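Dronlow Household Skills Project
Second progress report to the Kondley Fund
Prepared by Begoña Mateos, Project Manager

1. Purpose of this report

This report sets out progress against the work plan agreed with the Fund, covering the catalogue of everyday household items, the handling sheets that accompany it, and the preparation of the floor area. It also records one delay and requests a small change to the budget.

2. The catalogue

The catalogue stands at 380 entries against a target of 380 for the period. Each entry gives the item's name, its overall shape, the position and form of its handle, and the material as far as it can be established by inspection. Covadonga Aranda has edited all entries for consistency and has removed a number of duplicates carried over from the first period.

Kitchen items form the largest group. Araceli Aguirre revised this section in March, when it became clear that the original headings did not separate items by the part normally held. Long-handled utensils are now entered by the form of the shaft, whether there is a hanging hole, and the point at which the shaft begins to widen.

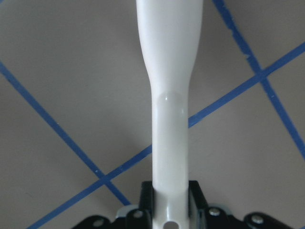

The revised headings were tested on 41 entries before being adopted for the whole section. Two assessors worked independently and their records were compared at the end of each session. Most differences concerned the word "neck", which one assessor had applied to the full length of a narrow handle. A definition has been added to the guidance notes.

3. The floor area

The floor area at Dronlow is in regular use for cleaning and clearing tasks. Brown kraft paper has been laid and marked into squares with blue tape, so that the starting place of an item can be written down by row and column and found again the next day. Cayetano Iglesias is responsible for the layout and keeps a plan of it with the session records.

The tasks at present include sweeping with a hand brush and the placing of boxed and wrapped items. Wrapping in black plastic was introduced at the Fund's suggestion, to represent goods as they are often found during a household clearance.

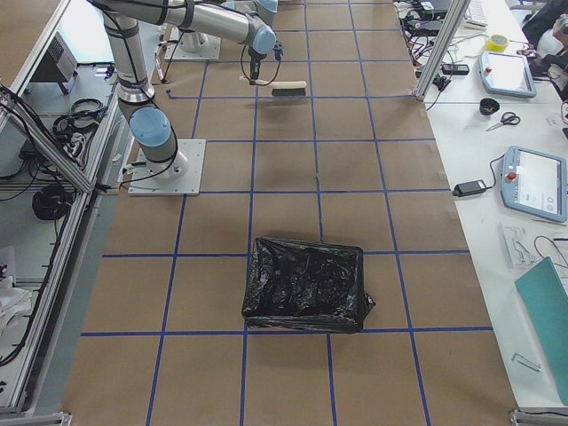

A total of 125 floor sessions have been entered in the register. Replacement of the paper has been more frequent than planned, and the tape has to be renewed each time. The additional cost has been met from the consumables line, which will be exhausted before the end of the next period if the present rate continues. We ask that the underspend on travel be moved to consumables.

4. Handling sheets

A handling sheet is a single page stating how an item should be lifted, carried and set down. The plan called for sheets to be completed for the whole of the kitchen group by the end of the period. This has not been achieved. There are 32 sheets outstanding, chiefly for pans and lidded containers, following the late return of comments from our reviewers at Purnov.

Estíbaliz Cantero has taken over the remaining sheets and expects to complete them within the next period. Pans are being dealt with first. Their sheets will distinguish between a plain handle and one with a hole or channel, and will state the preferred holding point in each case.

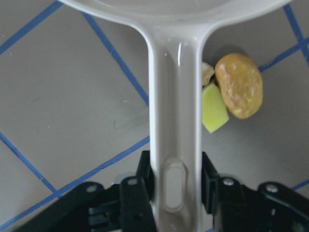
Will the late handling sheets affect the delivery date of the full catalogue?

The delivery date is unchanged. The catalogue and the sheets are issued separately, and the remaining sheets will follow as a supplement under the same reference numbers.

5. Matters for the next period

The bathroom and laundry groups will be opened once the kitchen sheets have been signed off. A visit to Dumlao is planned in order to compare the two sets of headings, and any changes arising from it will be submitted to the Fund before they are applied.

The Fund's approval is sought for the transfer described in section 3. A revised budget table has been sent under separate cover.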